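Holia Room: the pot mugs

Gallery 23 in the Holia series

The long table in the Holia room is used for card making, box covering and a fair amount of general sticking. Until June the small tools lived in a plastic tray with 2 compartments. The tray was too shallow for anything that stood upright and too wide to leave out while people were working, so it ended up on the floor. Mugs have taken its place, one for each kind of thing. This gallery is about the green one, which is for glue.

Click on a picture for the larger version. The gallery index is at the foot of the page.

1. The table, with the green mug and a glue stick 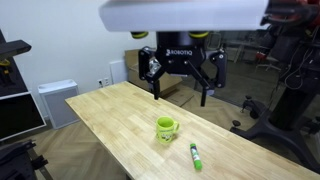

Words: Sławomir Brzozowska
Givano Rooms and Workshops

The mug is lime green with a small cartoon printed on the front. The glue stick has a green cap and a green and white label, and it is lying on the wood next to the mug. Lying down is how most glue sticks spend their time in this room, and it is how most of them get lost. They roll under paper, go off the edge, or get swept up with the offcuts.

The table top is pale wood in strips, with a slightly rounded front edge. It is pleasant to lean on. It marks easily if glue is left on it overnight, and the only thing we have found that lifts dried glue without dulling the surface is a plastic scraper and warm water. Please don't use a metal ruler.

The cardboard boxes behind the table are waiting to be used. Flat sheets go against the side of the stack so they can be pulled out without taking the boxes down. If you open a new box, flatten it when you have finished and put it with the sheets. Anything printed on both sides can go in recycling.

Stock for the year so far stands at 1,535 sheets of card of all sizes. That includes the thin grey sheets, which hardly anyone likes, and which are free to take home.

2. Mug and glue stick from close up

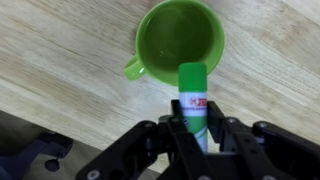
Cap upwards, beside the green mug.

Cap upwards is the rule for storing them as well. A stick kept on its head gathers glue in the cap, and after a few weeks the cap won't come off without pliers. Wind the glue right down before you put the cap on. Most of the ones we throw out were capped with the glue still showing, so the top got crushed and the sides dried.

The mug has a wide enough mouth to take several sticks and still let you get your fingers in. We tried a Fiso pencil pot first, the tall narrow sort, and short sticks vanished inside it. You had to tip the whole pot out to get at one. A mug is about the right depth, and the handle is useful when you want to pass the lot down the table.

A few notes on choosing a mug, as several people have asked:

Pick one with a thick base. Thin ones tip over when everything leans the same way.
A chip on the rim doesn't matter for this job.
Avoid anything that tapers towards the bottom.
Put a folded square of paper towel in the bottom. Change it when it gets sticky.
Don't drink from it afterwards, even if you have washed it.

Colour is a matter of taste, but a green mug for green-capped sticks has worked well here. People put them back without being asked. The scissors mug is plain white and gets all sorts dropped in it, including last Sunday a spoon.

3. Over the mug
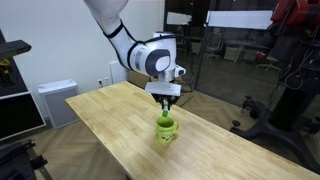 Urquhart: We did the same in our room, but I would not put more than 4 sticks to a mug. Ours got so full that the ones in the middle were never used and had gone hard by the time anyone pulled them out. Turn them round every so often, oldest to the front. Also, pen lids end up in the bottom, so empty it now and then.

The point about turning them round is a good one and has been added to the sheet by the door. We now write the month on the label in biro when a new stick comes out of the packet. Any stick that feels light, or rattles when shaken, should be tried on scrap before it goes back.

At the end of a session the mug stays on the table. Wipe round it and under it, then put it back in the same place, handle facing the side where you sit. Brushes are still kept separately and should be washed before they are put away. There is no mug for brushes yet. If you have a wide one to spare, leave it on the shelf with a note saying which room it is for.

More in this series

Gallery 22: Paper drawers, before and after relabelling
Gallery 24: String, tape and ribbon (coming soon)
Back to all Holia galleries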